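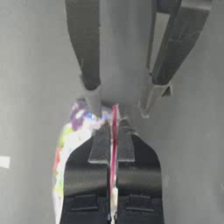 Jirar Street Garden Club, July meeting

Hi all, I'm doing the minutes again since Fulvio's wrist is still in a brace. Sorry if I skip around, I was also eating.

There: Manuela Testa (running things), Ottavio Fabbri, Tiziana Leone, Man-sik Ham, and me. Fulvio Marchetti came in at 7:20 and wants that written down as 7:10.

June minutes were fine except I spelled "kohlrabi" three different ways. Fixed!

1. Water

The bill came to $130, up from $98 last time. Manuela thinks it's the hose by the far beds, and Ottavio thinks it's just been hot (we went back and forth on this for a good while). Ottavio will swap the washer anyway and we'll look at the next bill. Please shut the tap all the way when you leave, and yes, I know I'm one of the people who forgets.

2. Plant swap

We're doing it! Tiziana has tomato starts, too many peppers and a pile of mint she'd love to see gone. Bring yours in pots with a name on them. Man-sik is making the sign and asked for old fabric for the bunting, any color, so dig through your drawers.

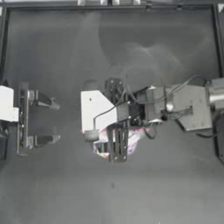 3. Compost

The left bin is full, so use the right one until Manuela says otherwise. Somebody put a whole melon in there. Man-sik asked if we could buy a second fork, and we agreed to spend up to $40 on it. Fulvio voted no, then changed to yes when he heard it wasn't coming out of the seed money.

4. Fall beds

We have 4 beds open and about 200 garlic cloves coming from Tiziana's cousin. I'd like one bed for leeks, and I said so twice. We'll settle it next month.

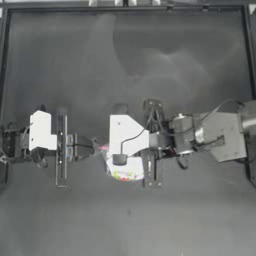 Two arms over the gray work surface.

Wrapped up at 8:45. Ottavio has the shed key. Snacks next time: me and Tiziana.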